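Lista de verificação - dia aberto, célula de demonstração Sternstead, novembro

1. Paragem de emergência ao alcance do operador: conforme.
2. Barreira a 300 mm da mesa: não conforme. Corrigir antes da entrada do público.

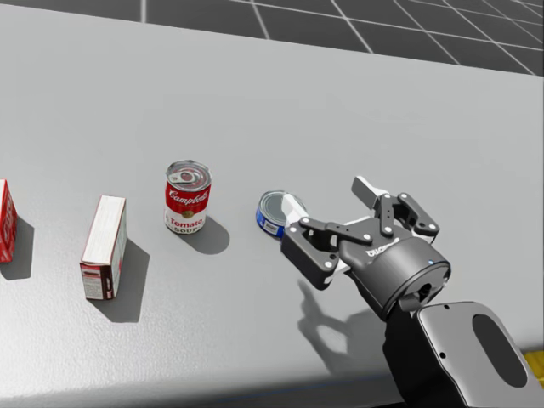
Quem autoriza o rearme após uma paragem?
Só o operador da Brarno, com a zona livre de visitantes.

3. Velocidade reduzida no modo de demonstração: conforme.
4. Sinalização do percurso: em falta junto à porta 6 - pedida à Prarna.

Nova verificação da barreira às 9h00.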